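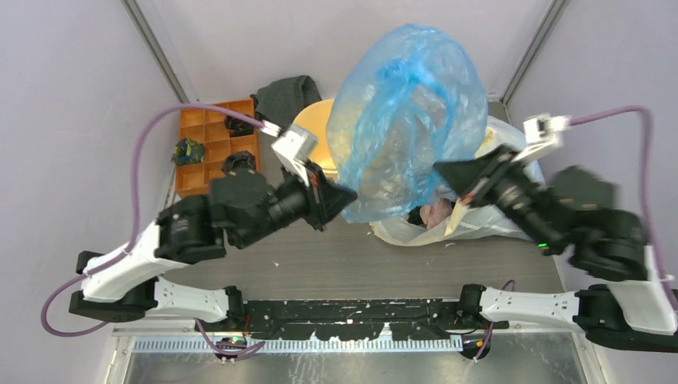 So which gripper should we buy more of? The wedge fingers, going by what we've seen up to now, though I'd like one more round on soft packaging before you sign anything off.

I know you wanted a one-liner, but there's a bit more to tell! We've had two finger types on trial at Fatulcombe since April: the black wedge ones and the padded ones from Griten. Both go on the same white bracket, so swapping them over is a quick job and Aiman Khoo can do it between runs without touching the arms.

Rigid things are easy for either pair. Plates, trays, tubs, no drama. Plastic bags are where they part company. The padded fingers are lovely and gentle but they skate over thin film, and we lost a lot of grasps that way. The wedges get under a fold and hold on — most of the time. With one bag lying on top of another they still tend to pinch both layers, and I haven't got a good fix for that yet. Zulkifli Tambunan reckons a slower approach on the right arm would help, and he's trying three speeds this week.

Cables are my other moan. The purple ones need plenty of slack for the wrists to turn, and that slack ends up hanging over the things we're trying to pick up. I've asked Sembiring for a quote on proper cable guides (not in the original budget, sorry, but it's small money).

Controllers: we've stopped testing the Wullness one. It was fine with a single arm and got jerky as soon as both were moving, so I've sent it back and we won't be charged.

Still to do are the bag runs at the new speeds and a wear check on the wedge tips. I'll need the rig for six more days, and I'd be very grateful for a yes on the cable guides before then.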